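The Wimness open day, and a long afternoon among the story people

If you have been following our little reading group through the Rotier books, you already know that I will travel a silly distance for anything with a serialized plot and a map in the front. So when Wimness opened its doors in July, I packed a notebook and a sweater I didn't need and took the early train.

Wimness is the studio behind The Brakent Cycle, which is the one with the drowned lighthouse and the twin who may or may not be a twin (I have my theory, and I'm keeping it until the next part comes out). They work in an old button factory by the canal, up a very steep flight of stairs, and they let us in 14 at a time. I was in the second group and spent the wait talking with a lovely couple who had read all 12 parts aloud to each other over the winter.

The first room is where the plot lives. One whole wall is covered in index cards, blue for things the reader knows, yellow for things only the characters know, and a sad little row of pink ones for threads that were started and dropped. I found the glass key from part four among the pinks and felt quite indignant! Our guide said it might come back. She said it the way my aunt used to say we might get a pony.

After that came the voice room, which was warm and smelled of carpet. They played us the storm chapter twice, once with the narrator alone and once with everything laid in under it, the rigging and the bell and that awful scraping noise at the hatch. I had always imagined the scraping as claws, and I'm afraid I now know it is a garden rake on a roof tile.

The part I had really come for was the Nägeli room, named after the village in the second book. They keep the reader letters there, more than 3,000 of them in gray boxes, and you are allowed to sit down and read. I read for most of an hour. People write to the lighthouse keeper as if he could answer, and now and then somebody on the staff has written back in his voice and kept a carbon. One child asked him what he ate in the dark months. His reply ran to two pages and was mostly soup.

A pastry in the basket, and a peach beside it:

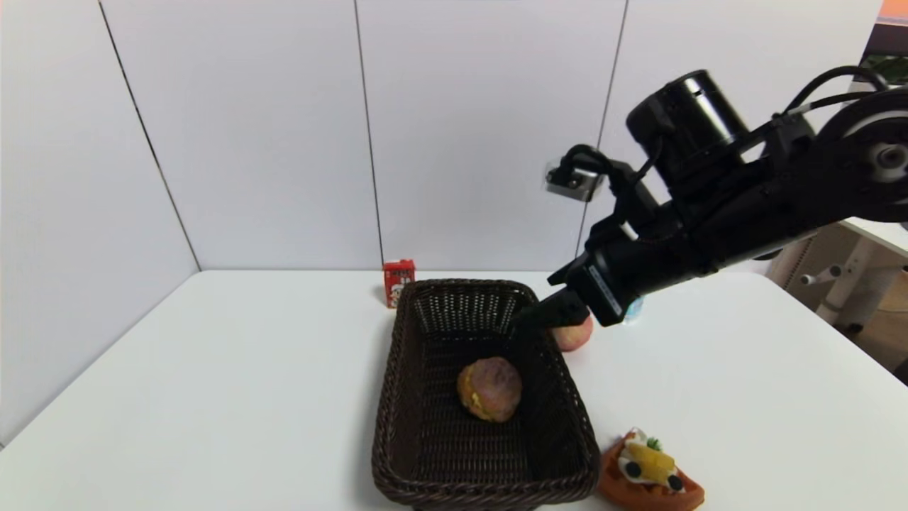
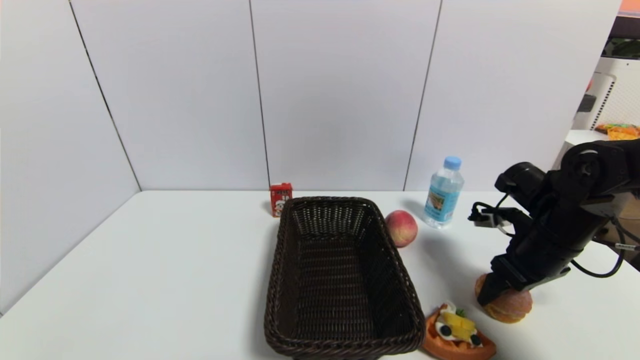
I missed the first half of the questions session by staying with the letters, which was my own fault, but I did hear them say that part 13 is written and part 14 is "a pile of cards and an argument." Someone asked whether the keeper survives. There was a long pause, and then a different question was taken, and I wrote PAUSE in my notebook and underlined it.

The shop is a trestle table on the landing. I bought the printed map of Brakent, which comes from a run of 1,000 and has the tide lines marked properly at last, so those of us who argued about the causeway can settle it at our next meeting. (It does flood. I was wrong.) They had sold out of the Rotier reprints before I got there, though you can leave your address and they'll mail one when the new batch is in.

If you go next year, wear flat shoes for the stairs and ask to see the pink cards. I'll bring the map to the group, and please, no coffee near it.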